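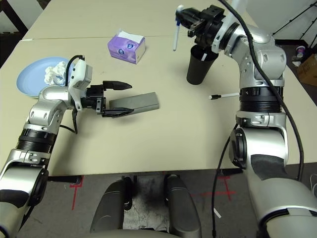

Zawadi Mugo
Werkstatt für offene Lehre, Nernside -- eingereicht am 08/07/2018

3. Das Kursprogramm und seine Teilnehmenden

Wer das Programm Skuria verstehen möchte, muss ein wenig ausholen, denn es ist über mehrere Jahre aus ganz unterschiedlichen Abendkursen zusammengewachsen, und man merkt ihm diese Herkunft bis heute an -- zum Glück, möchte ich sagen. Den Anfang machte ein Nähkreis, der sich für leitfähige Garne interessierte. Später kam die Reihe Idach hinzu, in der Erwachsene ohne technische Vorbildung lernten, die Datenschutzerklärungen ihrer eigenen Geräte zu lesen und miteinander zu besprechen.

Für die vorliegende Untersuchung haben wir 96 Teilnehmende über 2 Kursphasen begleitet. Insgesamt liegen 542 Einträge aus den Lerntagebüchern vor, von denen wir 300 eingehend kodiert haben; die übrigen waren sehr kurz oder enthielten nur Terminabsprachen. Die Tagebücher wurden freiwillig geführt, was die Auswahl natürlich färbt: Wer gern schreibt, kommt bei uns häufiger zu Wort.

3.1 Was die Tagebücher erzählen

Besonders gefreut hat uns, wie offen viele über ihre Unsicherheit in den ersten Wochen schreiben. Eine Teilnehmerin notierte, sie habe sich beim ersten Treffen kaum getraut, eine Frage zu stellen, und sei beim vierten schon diejenige gewesen, die anderen den Begriff »Schnittstelle« erklärte. Solche Verschiebungen finden sich in beiden Kursphasen, in Idach allerdings deutlicher als im Textilkurs, wo viele sich bereits kannten.

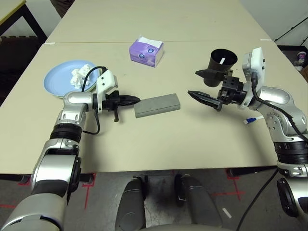 Abb. 1: Tische mit hellblauem Teller, Taschentuchbox und grauem Block.

3.2 Räume und Zeiten

Die Frage, wann ein Kurs stattfindet, erwies sich als folgenreicher, als wir angenommen hatten. Als die Gruppe Pană im July auf den frühen Abend wechselte, kamen erstmals auch Eltern kleiner Kinder regelmäßig dazu, und mit ihnen kamen andere Themen auf den Tisch -- Lern-Apps in der Grundschule etwa, oder die Frage, wem die Fotos vom Sommerfest gehören. Wir haben diese Gespräche gesondert ausgewertet und kommen in Abschnitt 4 darauf zurück.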